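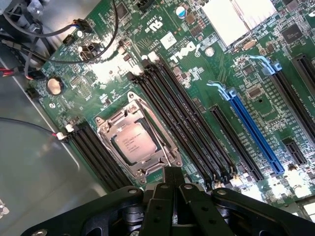
Carte mère Dell, avec son processeur Intel en place et des emplacements mémoire vides.

Égalité au travail : beaucoup de labels, peu de preuves

Dimanche 26 décembre 2021

Clovier vient donc d'annoncer que ses formulaires de ressources humaines accepteront désormais le prénom d'usage des salariés trans. Très bien. Le communiqué parle d'un « tournant », le mot revient deux fois, et on y apprend aussi que l'entreprise se donne jusqu'à 20 mois pour mettre à jour la messagerie, les badges et les fiches de paie. Pour un changement de champ dans une base de données, c'est long.

On nous pardonnera de ne pas applaudir tout de suite. En mai, Atley avait promis à peu près la même chose, avec une charte signée en grande pompe et un logo arc-en-ciel sur la page d'accueil. Le logo est resté quelques semaines. Quant aux prénoms, deux salariées qui nous ont écrit cet automne voyaient toujours l'ancien s'afficher dans l'annuaire interne, à chaque réunion, devant tout le monde. La direction leur a répondu que le prestataire informatique était « mobilisé ».

Alby Goodwin, qui suit ces dossiers pour notre lettre depuis le début, a demandé à Clovier trois choses simples : qui pilote le projet, quel budget lui est consacré, et que se passe-t-il si le délai n'est pas tenu. Sur le premier point, on lui a donné une adresse générique. Sur les autres, rien.

Reste le fameux score. Clovier se targue d'un 100 sur 100 au baromètre Grillex de l'inclusion. Nous avons lu le questionnaire : il est rempli par l'entreprise elle-même, sans vérification, et aucune question ne porte sur les plaintes reçues ni sur leurs suites. Une société peut donc décrocher la note maximale en laissant dormir un signalement pour harcèlement au fond d'un tiroir.

Chez Yurchenko, pas de label ni de campagne, mais le prénom se modifie sur simple demande au service du personnel. Nous aimerions savoir si cela fonctionne aussi bien dans les ateliers que dans les bureaux, et nous n'avons pour l'instant que la parole de la direction.

Si vous travaillez dans l'une de ces entreprises, écrivez-nous en réponse à cette lettre. Les témoignages sont publiés sans nom.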